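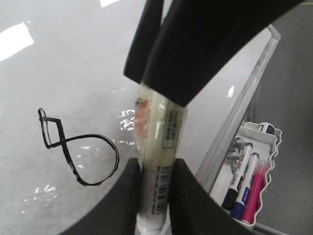 Ticket: Shared calendar shows wrong hour for room bookings
Opened by: Hubert Grabowska, Thibodeau office
Assigned to: Audrey-Anne MacDonald
Opened: 2021-06-02
Status: Solved, waiting for confirmation

Hubert Grabowska wrote:
Hello. When I book the meeting room Fiminby in the Stimier calendar, the booking is saved one hour later than I choose. I choose 14:00 and after saving I see 15:00. My colleagues see 15:00 also. It started in May, after the update. I tried with another browser and the result is the same. The room Stundidden does not have this problem.

Audrey-Anne MacDonald wrote:
Thank you for the clear explanation. Please open the settings of the room, then Region, and tell me which time zone is written there. Please also tell me if old bookings are moved, or only the new ones.

Hubert Grabowska wrote:
I cannot open Region, it is gray for me. Old bookings are correct. Only the new ones are moved. One more thing: if I make the booking from my phone, the hour is correct.

Audrey-Anne MacDonald wrote:
I looked with the administrator account. The room had "Use fixed offset" switched on, and the offset did not include summer time. The phone application does not read this setting. I switched it off and selected the same time zone as for Stundidden. I made a test booking at 14:00 and it stayed at 14:00.

The bookings you made in the browser after the update will not correct themselves. I can move them for you, but I need your permission, as each guest will receive a new invitation.

Hubert Grabowska wrote:
Please move only mine. The other people want to check theirs first. I will write here when they have answered.

Audrey-Anne MacDonald wrote:
Yours are moved. I keep the ticket open until you write.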